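# zurnach-battery-logs

Battery drain logs from mid-range Android phones, collected at home on everyday handsets. I started this in June after my third argument with a friend over which phone lasts longer, and it has grown into something I really enjoy keeping up!

## What's inside

There are 1450 charge-to-empty runs from 118 phones across 11 models, mostly from the Trandov and Jemier lines. Each run is one CSV file with battery percent, screen state, brightness and network type, logged every 20 seconds.

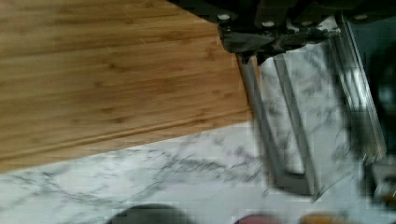

*Bamboo cutting board on a white countertop with grey veining.*

## Loading the logs

```
pip install cocco
cocco load runs/ --model jemier --out drain.parquet
```

Cocco fixes the clock drift on older firmware for you - it's great, please use it. If you read the raw files yourself, check the `tz_offset` column first.

## Known gaps

- Phones with swapped batteries are marked `swapped=1`, but only when the owner told us.
- Temperature is missing from every Trandov run before v0.3.
- 5G and LTE share one code in the oldest files.

Got a phone we don't cover? Open an issue, I'd love to add it! Maintained by Teguh Wibisono. Data is CC BY 4.0, scripts are MIT.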